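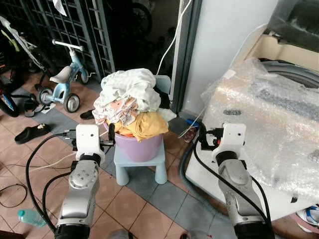
According to Tài Âu, a guest who has bought a place at a charity book lunch will forgive a poor meal but will remember for years that she could not hear the author. Similar remarks came up in most of the interviews held for this study, and they shaped the way in which the booking records were read. The present section reports on what guests at the Prureck and Corach lunches paid for, how they came to be seated where they were, and whether the choice of speaker had any bearing on their return the following year.

4. Guests, tables and speakers

4.1 The booking records

The records cover 97 lunches held by the Plolari Trust and its partner groups. Together they hold 3031 bookings, where a booking is a single payment, whether for one seat or for a full table. Bookings made on behalf of a firm were kept in the set and marked as such. Free places given to speakers, their publishers and members of the press were removed before any of the work described below.

Two matters of record keeping affect what can be said. The Corach lunches used paper forms in their early years, and the name of the person paying was often the only name written down. For those lunches we can say who paid, but we cannot say who came. The Prureck lunches were booked by telephone and later online, and the names of all guests at a table were normally given in advance so that place cards could be printed. Where the two sets are compared, the comparison is made on the person paying.

A further difficulty arises from changes of name and address. Bookings were treated as coming from the same person when both the surname and the postal address matched, or when the same telephone number appeared. This will have missed some returning guests who had moved house, and the rates of return given in this section should be read as low estimates.

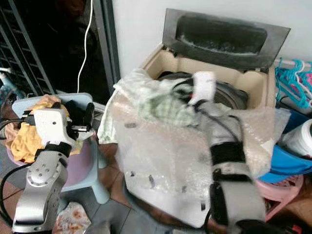

Figure 3. Clothing heaped on a light blue stool, with a robot gripper over the pile.

4.2 Table hosts

Both lunches rely on table hosts, who agree to fill a table and are billed for it whether or not it is full. Hosts in Prureck were invited by letter in the autumn, and most had given an answer before the name of the speaker was made public. It follows that a large share of the room was sold on trust. Hosts who were interviewed spoke mainly of the people they wished to bring together: former colleagues, neighbours, a reading group, the mothers of their children's friends. Several could not recall who had spoken at a lunch they had hosted, although they could name every guest at their table.

Single seats behaved differently. They sold slowly until the speaker was announced and quickly afterwards, and the people who bought them were more likely to order a signed copy with their ticket. They were less likely to appear in the records again. The Trust places single guests together at mixed tables, usually towards the back of the hall, and a number of those interviewed said that they had felt like visitors at another group's party. One had moved her chair during the pudding in order to see the stage.

Seating plans survive for only part of the period. Those that do survive show that long-standing hosts were seldom moved, even when the number of guests at their table fell. At the Halim Rooms, where up to 50 tables can be laid, the front row changed very little from one year to the next.

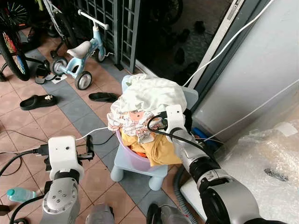
4.3 The draw of a well-known speaker

Speakers were placed in three groups: novelists, writers of memoir, and persons known chiefly for work outside books, such as actors and television cooks. The grouping was made by two readers working apart, and differences were settled by discussion. A speaker who had written both fiction and memoir was placed according to the book on sale at the lunch.

Speakers known from television brought in the greatest number of first-time bookings at both sites. The effect on later years was small. Guests who first came to hear a novelist returned more often than those who first came to hear a television guest, though the gap narrows once table bookings are set aside, and we are cautious about placing weight on it. Fees and travel costs also differ between the groups.
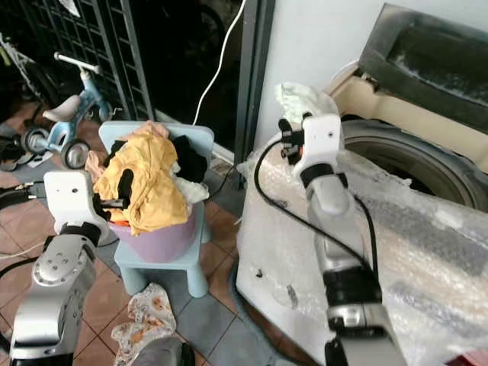

These costs were borne in some years by a sponsor and in others by the Trust itself, and the accounts do not always show which. For that reason no figure is offered here for the sum raised per speaker. The Trust has since altered its forms so that a sponsored fee is entered on its own line, and the first accounts in the new form are expected in April.

Raffles and sales of signed stock were recorded separately from tickets and are dealt with in Section 5. The booking records used in this section were last checked against the Trust's own ledgers on March 23, 2026, and later corrections have not been taken in.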